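独立摇滚乐队Clarus宣布第三张专辑《Sekbridge》及秋冬巡演计划

Premeck唱片发布，11月14日

独立厂牌Premeck唱片今天高兴地宣布，四人摇滚乐队Clarus的第三张录音室专辑《Sekbridge》已经完成全部制作，并且从今天开始在各个数字音乐平台提供收听。专辑的黑胶版本和CD版本也同时开放预订。为配合专辑的发行，乐队将进行一次六个城市的巡回演出，第一场在Kong现场音乐空间举行。

《Sekbridge》是Clarus与Premeck唱片合作的第二张专辑。上一张专辑发行以后，乐队用了比较长的时间休息和写歌。在这段时间里，四位成员分别住在不同的城市，通过互相寄送录音的方式工作。很多歌曲最初只有一段吉他和一段哼唱，后来经过大家多次修改，才成为现在的样子。乐队表示，这样的工作方法比较慢，可是每个人都有机会安静地听别人的想法，然后再决定自己应该弹什么，或者不弹什么。

专辑的名字来自一座小镇。今年7月，乐队在Sekbridge租用了一间旧的乡村学校礼堂，把它临时改成录音室。礼堂的屋顶很高，声音在里面会停留很久，鼓的录音因此有一种特别宽阔的感觉。制作团队没有使用很多后期的混响效果，听众在专辑里听到的空间感，大部分是礼堂本身的声音。在第三首歌《晚班渡轮》的结尾，还可以听见雨落在屋顶上的声音，这是在录音的最后一个晚上录下来的，乐队决定把它保留。

专辑一共收入十首歌曲，总长度是四十三分钟。开场曲《盐路》是一首速度很快的作品，两把吉他从第一秒就同时进入，比较接近乐队早期的风格。第二首《不寄的信》已经在上个月作为先行单曲发表，得到了不少电台节目的播放。专辑的后半部分比较安静，其中《钟点工》只有人声、钢琴和一把低音提琴，是Clarus第一次完全不使用鼓的录音。最后一首歌《Sekbridge》长度超过七分钟，由乐队在礼堂里一次演奏完成，中间没有剪接。

歌词方面，这张专辑写的多数是离开和回来的事情。乐队的主唱兼吉他手在专辑内页的文字中写道：“我们以前的歌总是很着急，好像有一辆车在外面等着。这一次我们想写那些车已经开走以后的时间，人还站在原来的地方，天还没有黑，也没有什么特别的事情要做。”

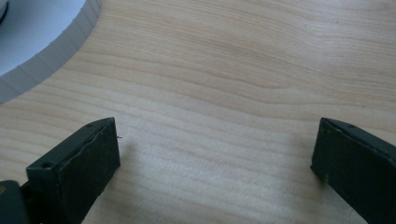
浅色木纹台面，左上角为一件带棱纹边缘的白色物品。

实体唱片方面，Premeck唱片准备了两种版本的黑胶。标准版为黑色唱片，附有歌词内页。限量版为透明蓝色唱片，全球只制作1000张，每张都有手写的编号，并附送一张七英寸单曲唱片，里面收入两首没有放进专辑的歌曲。限量版只在Premeck唱片的网上商店和巡演现场销售，每位顾客最多可以购买两张。CD版本使用纸质包装，内页共有二十四页，里面有完整的歌词和录音期间的笔记。预订的唱片将在发行日之后陆续寄出，海外的订单需要比较长的运送时间，请各位乐迷谅解。

巡演的第一场选择在Kong现场音乐空间，对乐队来说有特别的意义。Clarus早年在这里做过很多次暖场演出，有时候台下的观众还没有乐队的朋友多。Kong是一个只能容纳246人的小型场地，舞台很低，第一排的观众几乎和乐手站在同样的高度。乐队本来可以选择更大的场地开始巡演，但是他们希望新歌的第一次完整演出是在一个可以看清楚每个人表情的房间里。当晚乐队将按照专辑的顺序，从第一首演奏到最后一首，休息十五分钟以后再演出过去两张专辑的曲目。

之后的五场演出将在中等规模的场地进行，最后一站的场地可以容纳超过1000名观众，这也是Clarus到目前为止作为主要演出者的最大一场演出。为了在现场表现专辑里的声音，巡演阵容将增加一位键盘手和一位低音提琴手。各站的暖场嘉宾由当地的新乐队担任，名单会在演出前两个星期公布。

全部场次的门票将通过各场地的官方售票页面销售。已经订阅Premeck唱片邮件通讯的乐迷可以提前一天购票，购票密码会通过电子邮件发送。Kong现场音乐空间的一场采用实名购票，每人限购两张，入场的时候请携带有效证件。未满十六岁的观众需要由成年人陪同入场。场地设有无障碍入口和座位，有需要的观众请在购票以后与场地联系，工作人员会协助安排。

《Sekbridge》曲目
1. 盐路
2. 不寄的信
3. 晚班渡轮
4. 北面的窗
5. 借来的外套
6. 第二个夏天
7. 钟点工
8. 慢车
9. 灯还开着
10. Sekbridge

关于Clarus
Clarus是一支四人独立摇滚乐队，由两位吉他手、一位贝斯手和一位鼓手组成。乐队的成员在大学时期认识，最初在学校的排练室演奏别人的歌曲，后来开始自己写作。他们的首张专辑由乐队自己出资发行，第二张专辑开始与Premeck唱片合作。乐队的音乐以两把吉他的对话和克制的人声为特点，现场演出则比录音更加强烈。

关于Premeck唱片
Premeck唱片是一家独立音乐厂牌，主要发行摇滚、民谣和实验音乐。厂牌与音乐人签订单张专辑的合约，录音版权由双方共同拥有。除了唱片发行，Premeck唱片也组织小型的巡回演出，并且出版与音乐有关的小册子。

媒体联络
媒体如果需要专辑试听、采访安排或者演出采访证，请通过Premeck唱片网站的“媒体”页面提出申请，并写明媒体名称和希望的采访时间。乐队在巡演期间接受采访的时间有限，采访申请请至少提前五个工作日提交。新闻资料包内有专辑封面、乐队文字介绍和全部歌词，可以在同一页面下载。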